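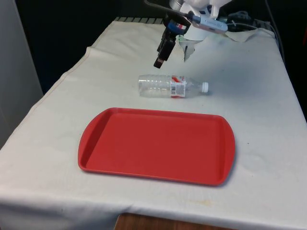

By Stelios Athanasiadis
4 Feb 2018

Ikhsan Hidayat buys serving trays, table linen and bottled water for Gultura, a catering supplier in Surncombe that rents equipment to halls, schools and small hotels. He has held the job for 8 years. Before that he ran the wash line in the same building, and he still judges most products by how they come out of the machine.

The rental stock includes 689 plastic trays in two sizes. Most are red. Hidayat did not pick the color for its looks.

"Red was what we could reorder," he said. "A blue tray got discontinued on us, and we ended up with mixed sets. A customer who rents thirty trays wants thirty that match. The red has stayed the same shade through three orders, or close enough under hall lighting."

The rim matters more to him than the color. A tray with a low rim stacks tighter and takes up less of the van, but a bottle that falls over on it rolls straight off. A high rim holds the bottle and traps water in the wash. Gultura settled on a middle height after a trial in May, when the company sent out samples from two makers and asked the crews to write down complaints on a card kept with each stack.

"The cards were mostly about the handles," Hidayat said. "If the short end turns out a little, you can get your fingers under it on a cloth. If it comes straight down, you have to tip the tray to lift it, and then whatever is on it slides. We had that written on nearly every card for the straight-ended sample, in different handwriting."

Rounded corners were the other requirement. Square corners catch on the linen when a tray is pushed across a table, and a dragged cloth takes the place settings with it. They also collect grease that a spray arm does not reach. The crews now reject any tray with a chipped corner during unloading, before it gets to the wash.

The linen is a larger part of the budget. Gultura keeps off-white cotton cloths for long tables and a heavier blend for buffets. Hidayat prefers off-white to bright white for stock that will be used many times. Bright white shows the difference between a new cloth and an old one when they are laid end to end. Off-white drifts more slowly, and a replacement can go into a set without being noticed.

Stains are sorted into three bins. Gray smudges go in the first. They come from tray bottoms, cart rails and hands, and an ordinary wash removes most of them. Yellow marks go in the second bin and get an enzyme soak before the wash. The third bin is for wax, dye and anything the crew cannot identify.

"Yellow is oil or tea, and you often can't tell which by looking," he said. "If you put it through hot without the soak, you may have set it. Then it's a faint mark forever. A faint mark is not a reason to throw out a cloth. We grade it down and it goes to staff tables, or under equipment, or on the packing benches."

The grading has three levels, stamped inside the hem. An A cloth can go to any booking. A B cloth has visible marks but sound edges. A C cloth is for use inside the building. The hem decides a good deal of this. Hidayat checks the stitching along the long sides first, where the cloth folds over the table and rubs against the edge. A hem that has started to open will catch in the press.

He does not iron B or C cloths. They are folded damp and left under a board overnight, and they come out with soft creases that he considers acceptable for a bench. Ironing 100 cloths takes a full morning with two people on the press, and the press is needed for bookings.

Bottled water entered the catalog later than the rest. Customers had been asking for it with tray rentals, and the drivers were already going to the address. Gultura buys from Kamton, a bottler on the other side of Surncombe, in clear plastic bottles with screw caps. The first order was 2,000 bottles. It lasted around six weeks.

The bottle's shape was tested for the tray as well as for the drinker. A smooth cylinder turns easily when it is knocked over. Ribs on the body give a better grip and stiffen the wall, which lets the bottler use less plastic. The drawback is that an empty ribbed bottle does not crush flat by hand as readily as Hidayat would like, and the return sacks fill up quickly.

"Empties are the part we priced wrong," he said. "Full bottles come in shrink-wrap, and they sit square. Empties come back on their sides, half of them with the cap on and air inside. The volume is the same as when they went out and the weight is nothing. Now we ask for the cap off, crush, cap on. Some customers do it."

Labels caused one dispute. Kamton wanted a paper label glued at the full wrap. Hidayat had seen wet paper labels leave pulp on linen and asked for film. Lau, the printer used by both companies, supplied a film sleeve at a slightly higher cost, and the two firms split the difference.

The next purchase is trays again. Hidayat wants a nonslip surface for a share of the stock and has been told that it roughly doubles the drying time. He plans to run both kinds through the line before ordering.

"I'd like to see where the water sits," he said. "The brochure never has a wet tray in it."

Recent items
Folding Tables: Hinge Wear After Three Seasons
Enzyme Soaks and Water Hardness
Kamton Adds a Second Filling Line
Cart Wheels for Uneven Floors
What Surncombe Halls Charge for Linen Loss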